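September, bench notes, 9.40 pm

Vastolano build, co-op night. Loaded the new checkpoint code onto both consoles and we finally got through Dalter's Quarry without a desync! Four full runs, start to finish, and the second player's grapple stayed in step the whole way. I've wanted to write that sentence for months.

The fix was tiny. Ocampo (our netcode layer, for anyone new reading this) was sending the rope length before the anchor point, so the guest's game guessed the anchor and then snapped. Swapped the order, and the swing feels gorgeous now, all weight and whoosh. 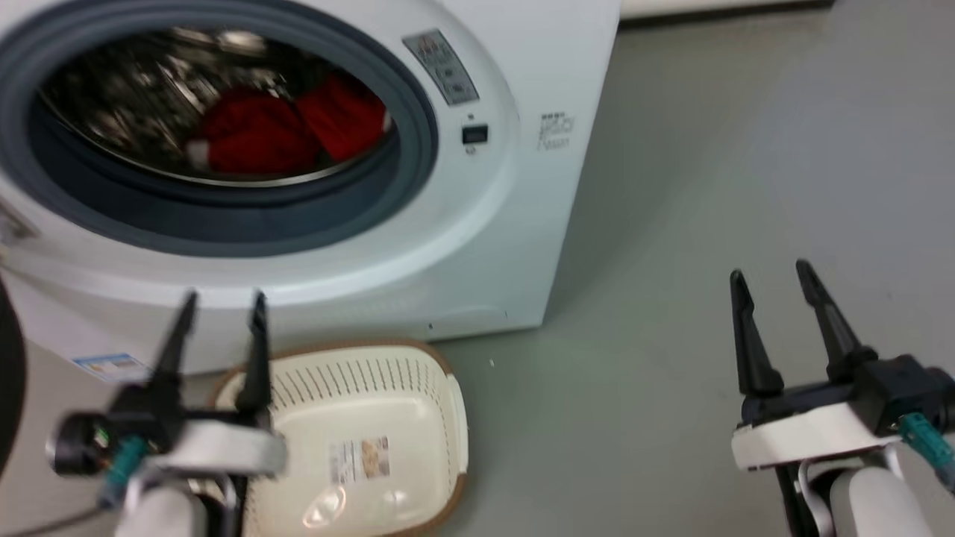
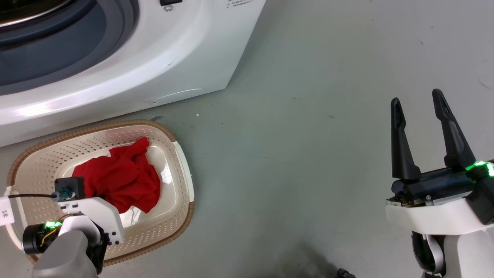

Boss fight next. Lumon has 997 health on normal and I reckon that's close to right, but phase two drags. Tried cutting the stagger window from 9 seconds to 5 and it was heaps more tense, you really have to commit to the jump. Keeping it for now.

Still broken:
- lantern colour resets to grey after a respawn
- guest can't skip the bridge cutscene
- honey jar counts twice if both players grab it together (kind of love this one, might leave it in)

Tomorrow: same runs on the slow connection profile, then the minecart section. If the rope holds up there too I'm merging the branch.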